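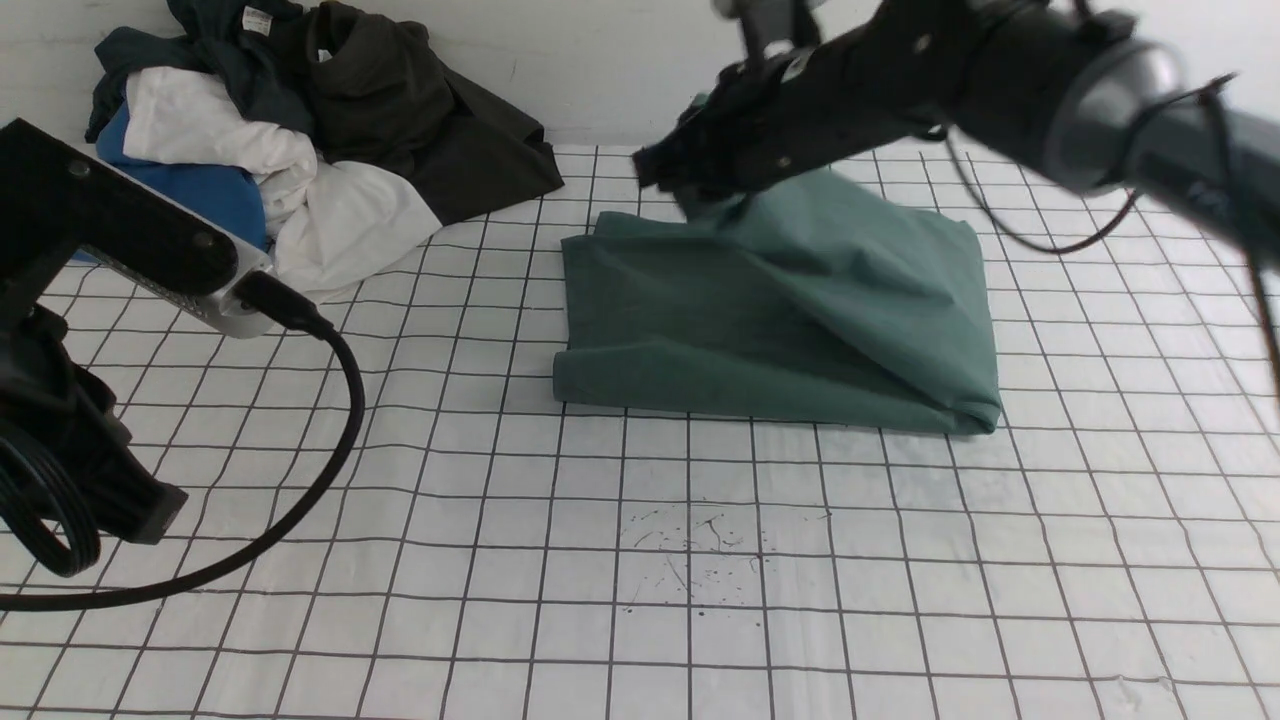
Folded green fabric on the grid tabletop

Filed under: About Us / Who We Are

Hi, and welcome to Vanura!

I never know how to start these pages, so I'll start with the part people ask me on the phone, which is what we do all day. We write and look after compilers for graphics chips and other odd little processors. If you've designed a chip (or bought one with a toolchain that falls over every time you look at it funny), we're the folks who make your code build, run and run fast on it.

I started the company in Ronport with one desk and a secondhand workstation that sounded like a hair dryer. I'd spent years at a bigger firm working on shader compilers, and I kept getting the same emails from small hardware teams. They had good silicon and a half-finished assembler, and their launch was in October. I liked those emails a lot more than my actual job, so I quit and answered them full time.

There are 18 of us now. Most work on code generation - register allocation, instruction scheduling, all the stuff that makes people's eyes glaze over at parties. A few of us do drivers, and three people do nothing but testing, and they're the ones the rest of us are a bit scared of. Our test suite takes most of a night to run and it has caught me out more times than I'd like to put on a public website.

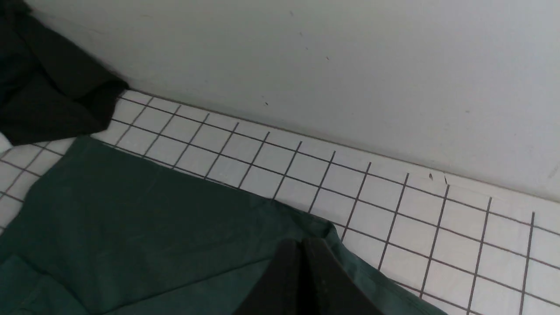 What we make

Our main product is Halás, a compiler back end you can fit to your own instruction set. You describe the chip in a text file, and Halás builds most of the boring parts for you. The biggest description file we've seen from a customer covered 306 instructions, and yes, we read every line of it, and yes, we found a typo in the vector shifts.

Then there's Bralura, our profiler. It began as a script I wrote to settle an argument over cache misses (I lost) and it grew from there. It shows you which threads are sitting idle and what they're waiting on, and you don't need to rebuild your program to use it. The free version handles up to 200 kernels per session, and plenty of students get by on that just fine.

How we work with people

We like small projects and long ones. You'll talk to the engineer doing the work from the first call, and you'll get the source code for whatever we build for you. We don't do sales calls at all - I tried one once and talked the customer into a cheaper option.

If you're nearby, come by the office in the afternoon. Mornings are for bug reports and coffee, and I'm not much use before 10 anyway. Bring your chip if it's small enough to carry!

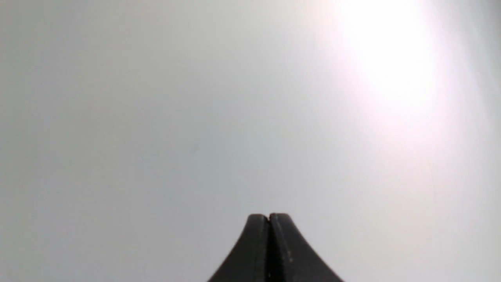 Two black fingertips, side by side

Want to work here? We're usually looking for one more compiler person, and we don't mind if you learned it all on your own. Send us some code you're proud of and a few lines on what you'd change in it.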